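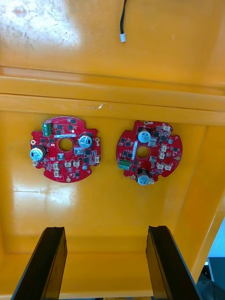 Repair fair returns to Plandum with room for 684 broken things

Got a lamp that flickers, a radio that only hums or a toaster that has given up altogether? Dig it out of the cupboard, as the Plandum repair fair is back this August and it's bigger than ever!

The fair takes over the old market hall on Wednesday from 10am, and it costs nothing to get in. Last year 533 items were booked in at the front desk. This time the organisers have made space for 684, with a longer row of electrical benches and a whole corner given over to bikes, prams and anything else with wheels.

"People come in looking a bit sheepish, carrying a kettle in a pillowcase," says Felicja Makowska, who started the fair with a few neighbours from Kulent Street. "Then they sit down next to the person mending it, ask a hundred questions and go home wanting to fix everything they own. I love that part."

Visitors stay with their item while it's being looked at, and anybody who fancies having a go with the screwdriver is very welcome to. Sewing machines will be running all day for torn coats and tired zips, and the knife sharpener from last year (the one with the enormous queue) has promised to bring a second wheel.

Spare parts wanted

The fair is also asking for odds and ends. Plugs, fuses, switches, bits of cable, circuit boards from dead gadgets, buttons, bike bells: all of it can be useful to somebody. Drop them at Tosh, the hardware shop beside the bus station, any time before five o'clock.

Marianna Kaczmarczyk is looking after the parts table and can't wait to see what turns up. "We had a box of radio knobs handed in last time and they were gone by lunch," she says. "One man found the exact knob he'd been missing for years. He was over the moon, and so was I!"

Please leave large white goods at home, along with anything that has a damaged battery. Everything else is worth a try.

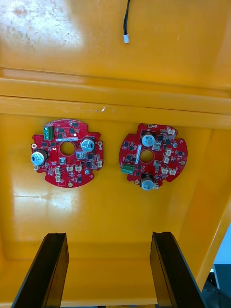 Food, music and how to book

Filletik will be frying fish outside the side door from noon, and the town brass band is playing two sets in the afternoon, so there's plenty to enjoy while you wait. Children can take apart old clocks at the low tables by the stage.

Booking slips are at the library and at Tosh now. You can turn up without one, but do come early if your repair is electrical, as those benches fill up fast. Doors close at 6pm.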